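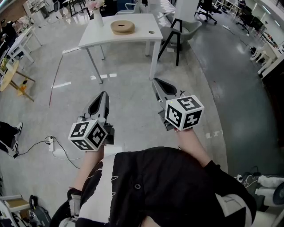
Pasamanos de aluminio Clarkero, kit de 3.000 mm – mi opinión después de un verano

Compré este kit para la escalera exterior de mi casa, que baja del patio al garaje. Antes había una barandilla de hierro, ya muy oxidada en la parte baja, y cada primavera tenía que lijarla y pintarla otra vez. Quería un material que no me pidiera este trabajo.

El kit contiene el tubo en 2 tramos, una pieza de unión, los soportes de pared, los tapones de los extremos y una bolsa con tornillos. El acabado que elegí se llama Clinomlow, un gris bastante oscuro y poco brillante. En el catálogo parece más claro, así que recomiendo pedir primero la muestra.

El embalaje era correcto. Uno de los tapones llegó con un arañazo y escribí a la tienda, Kratochvíl, a las nueve de la mañana. Me contestó una señora muy amable, Aroha Kingi, y el tapón nuevo llegó sin pagar nada.

Montaje

Las instrucciones tienen dibujos claros, pero el texto en español está mal traducido en varios lugares (y lo digo yo, que aprendí el idioma de adulto). Por ejemplo, llaman «manga» a la pieza de unión y tardé un rato en entenderlo. Los tacos que vienen en la bolsa son para hormigón. Mi pared es de ladrillo hueco y tuve que comprar otros, de la marca Dulto, de 10 mm, que han funcionado bien.

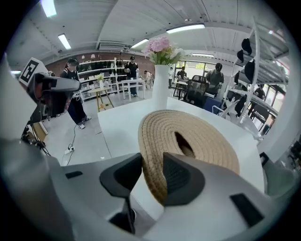
Sombrero de paja y mesa blanca.

Lo más difícil fue la inclinación. Los soportes tienen una rótula pequeña que permite ajustar el ángulo, y hay que dejar todos los tornillos sin apretar hasta que el tubo esté colocado. Yo apreté el primero demasiado pronto y tuve que empezar de nuevo. Se puede hacer entre dos personas en una tarde. Solo, no lo intentaría.

Uso diario

El tubo es ligero pero rígido. Si me apoyo con todo el peso en el centro, no noto que se mueva. La unión entre los tramos se ve, aunque con la mano casi no se siente. En julio, con el sol directo, se calentaba bastante, y a mediodía prefería no agarrarlo. Supongo que un color claro sería mejor para una pared orientada al sur.

Para limpiarlo uso agua con jabón neutro y un paño. Hasta ahora no hay manchas ni marcas, y vivimos cerca del mar.
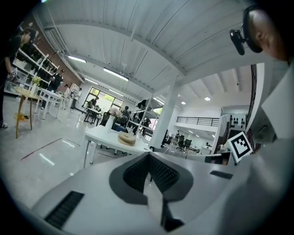
Techo blanco acanalado con vigas blancas.

Lo que menos me gusta son los tapones de los extremos. Son de plástico, entran a presión y tienen un tono un poco distinto del tubo – de lejos no se nota, de cerca sí. Por este precio esperaba que fueran de aluminio. También falta una llave Allen larga, porque con la corta del kit se trabaja incómodo contra la pared.

Mi nota es un 7 sobre 10. Con mejores tapones le daría un punto más. Para la escalera interior todavía estoy comparando con los modelos de madera.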